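Political Economy and Civil Society
Handout 9: Associations, norms and the cost of enforcement
Ye-ji Nam
Revised May 8, 2018

1. Scope

This handout covers voluntary associations as a means of keeping agreements. It assumes the material on property and contract from Handout 2. Formal models are left to the tutorial sheet. Students who missed the January sessions should read the notes on repeated games first, as the terms "defection" and "discount rate" are used below without definition.

2. Terms

Association: a body which people may join and leave, with rules that apply to members only.
Norm: a rule of conduct kept up by approval and disapproval, with no written penalty.
Enforcement cost: whatever is spent on detecting a breach, proving it and acting on it. Time counts as spending.
Exit: leaving the body. Exit is cheap where a similar body exists nearby and dear where it does not.

The older literature runs the first two terms together. Keep them apart in written work. A choral society with no written rules may still have strong norms, and a trade body with a long rulebook may have hardly any.

3. The Homutport case

Homutport is a fishing town with a shared harbour. Berths were allotted by a boat owners' association of 82 members, which charged a small yearly fee and kept a register. Disputes went to a meeting of members. The usual penalty was a worse berth for the following season. Court action was open to every member and was rarely used.

Miettinen's account of the town stresses how cheap this was. Members passed one another's boats daily, so a breach was seen without anyone being paid to look for it. The loss of a good berth mattered to the owner and cost the association nothing to impose. Both conditions are needed for the result.
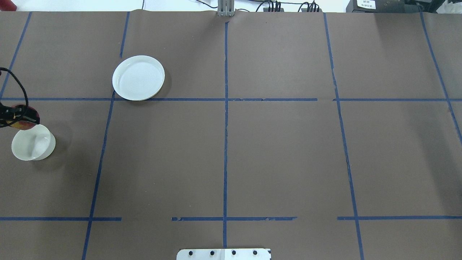 Why did the same rules fail when they were copied in Utham? The Utham association had members who used the harbour only in summer, so breaches went unseen for months and a worse berth meant little to those who were seldom there.

Utham later moved to a paid harbour officer. Fees rose to cover the post and roughly 100 owners left for moorings up the coast. Miettinen treats the departures as evidence that the norm had already gone. An opposing reading is that the fee itself drove them out, and that the norm might have held among the year-round owners had they been allowed a register of their own. The records do not settle the matter, as the reasons for leaving were not written down.

4. Size and turnover

Size alone is a poor guide. A large body can be divided into sections whose members know each other, and the sections can then answer to the whole. Turnover does more damage. A member who expects to leave soon places less value on future standing, and a newcomer has none to lose. The Zindamau burial clubs dealt with this by holding back full benefits from new members until they had paid in for 2 years. The waiting period served as a bond. It also kept out the poorest households, a point to which we return in the next handout.

5. Limits of the argument

Low enforcement cost is no proof that a rule is fair. The Homutport register was closed to crew, who had no vote on berths and no say in penalties. Norms of this kind can protect members at the expense of everyone outside, and the same closeness that makes breaches easy to see makes dissent easy to punish. Essays which treat association as good in itself will lose marks.

6. Reading and preparation

Miettinen, chapters on Homutport and Utham. The Zindamau club rules are in the course pack.

For the tutorial, prepare a page on the following: under what conditions would a paid officer strengthen a norm already in place? Use one case from the handout and one of your own.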